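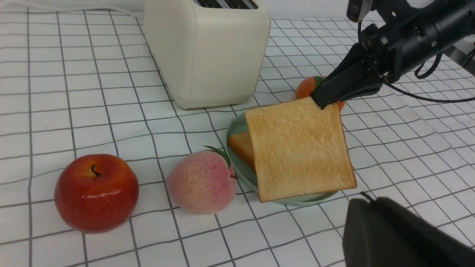

The Return of the Breakfast Table

For years, breakfast in many American homes has meant a granola bar in the car. Sellers of small kitchen goods say that is starting to change, and the humble toaster is getting some of the credit.

Wokside, a kitchen shop in the town of Broltow, moved its toasters from a back shelf to the front window in February. Cream and other soft colors sell best, according to the shop. Buyers want something they can leave out all day, and a plain matte finish looks calmer on a table than chrome does. The shop carries 17 models, and most customers leave with a simple one with two slots.

Moving the toaster to the table changes the meal. Toast goes from slot to plate in a second or two and gets eaten while the butter still melts. The machine needs a flat spot near an outlet, with the cord run along the wall side where it won't catch a chair. Cloth underneath should lie smooth, and crumbs should be emptied once a week. Unplug it when the meal is over.

The rest of the table can stay simple. A white cloth with a thin gray grid hides creases better than a solid one and goes with almost any plate. Mint green works well beside toast, and a red apple or a pink peach adds enough color that flowers aren't needed. Fruit also gets eaten more often when it sits within reach.

Bread matters more than the machine. Nikolaidis, the bakery two doors down from Wokside, bakes a square white loaf with a fine crumb that browns evenly from edge to edge. It sells 126 of them on a good morning, sliced to order. Day-old slices need less time in the slots than fresh ones, and a frozen slice can go straight in on a lower setting.

Setting the table the night before takes a few minutes. Breakfast itself, with a second round of toast, takes 20.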